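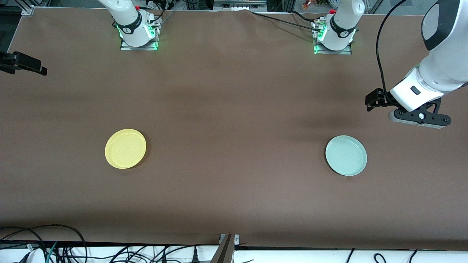 Attachment 1: yellow plate and mint-green plate on the brown tabletop

Ticket 1091
Product: Findness tabletop, brown matte
Opened: January 17, 2024
Status: Resolved
Related: 994

Customer report
Hi! First off, I love this table. We got it in July and it's the best big flat surface I've ever owned. My problem is a few darker patches in the finish. They're faint, and I only notice them when the room light is on. I set out two plates from my Vitale set so you can judge the color against something (the yellow one is such a cheerful thing, I use it for everything). Are the patches stains, or is the top wearing out already? I've wiped it with a damp cloth and nothing changed.

Reply 1, Orden Support
Thanks for the photo, and what a great yellow! We can see the faint shading. Could you try two things for us?
1. Put one drop of Andale wood soap in a bowl of warm water, wipe a patch, and dry it right away with a clean towel.
2. Turn off the room light and look at the same spot by daylight, from both ends of the table.
Please don't use a scrub pad or anything gritty. Matte finishes go shiny where they're rubbed hard and we can't undo that by mail.

Customer
Did both! The soap took off one patch near my usual seat completely, so that was plain old grease. The others are still there under the lamp but I can't find them in daylight at all. I walked up and down for 20 minutes looking, no luck.

Reply 2, Orden Support
Wonderful news on the first one! Patches that go away in daylight are shadow or uneven light on the matte surface, and the top is fine. Ticket 994 had the same thing and a lamp with a wider shade took care of it. No replacement needed.

Customer
Lamp moved over a bit, much better already. Please close this, and thank you!!

Closed by customer request.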